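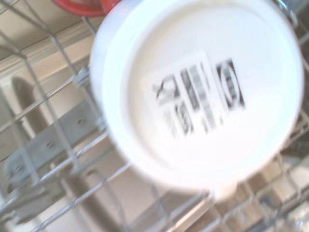
# Guvby Wrist Kit for dish loading and unloading

The Guvby Wrist Kit is a small camera, a two-finger gripper and a software package for light robot arms. It is made for one kind of work: taking cups, bowls and glasses out of a dishwasher rack and putting them in. We sell it to laboratories, canteens and training schools who already own an arm and do not wish to build the hand themselves.

Kit weight is 700 grams with the cable. The arm must carry this and also the dish, so please check the payload of your arm before you order.

## What is in the box

- gripper with two soft finger pads, and one spare pair
- wrist camera on a fixed bracket
- cable set, 4 metres
- control box with power supply
- Litotine software, licence for one arm
- printed guide in English and Spanish

The arm, the rack and the dishes are not included.

## How it works with cups

A cup which stands upside down in the rack shows its base to the camera. Litotine looks first for this round base, then for the wall around it, and from the two it decides where the fingers should close. A sticker on the base is not a problem. In the first version the software sometimes took the corner of a label for the edge of the cup, and the fingers went too far inside. This was corrected by Stojan Vlachou in version 2, and all kits are now sent with it.

White cups under strong light are more difficult than coloured ones, for the base becomes very bright and its edge is weak. You can lower the exposure in the settings page. We advise to do this before you change anything else.

Clear glass is still the hardest. The software will find a drinking glass in most cases when it stands alone, but when it is behind wires, or close to another dish, it may ask for a second look and move the arm a little to the side. This takes more time. If your work is mainly with glasses, please write to us first and we will tell you openly if the kit is suitable.

## Blur and speed

The camera travels with the hand, so pictures taken during a fast movement are blurred. Litotine does not use these for the grip. It waits until the wrist is slow enough and takes a new one. The blurred pictures stay in the log - you may delete them, but our support will ask for the full log if there is a fault.

The waiting time can be set by the user. Chelsea Staniforth, who runs our test kitchen in Altport, keeps it at the factory value for mixed racks and makes it shorter only for racks with one type of cup.

## Test results

Our last long test had 1,025 lifts from a household rack. In 276 of them the software asked for a second look before it closed the fingers. The full table, with the type of dish for each lift, is sent on request. We do not publish a single score, as the result depends very much on the rack and the lamps in the room.

## Care

Wipe the finger pads with a damp cloth after each day of work. Do not put the gripper itself under water. The camera window may be cleaned with a dry lens cloth, never with kitchen cleaner. Pads are worn parts and are not covered by the guarantee.

## Orders and delivery

Kits are built in Altport and sent by Petchrat. The next group will be ready in June. For prices and for a loan kit please write to Covadonga Prieto in the sales office. Technical questions go to Nicanor Montoya, who answers in English or Spanish.

Page last changed: Thursday, April 12, 2018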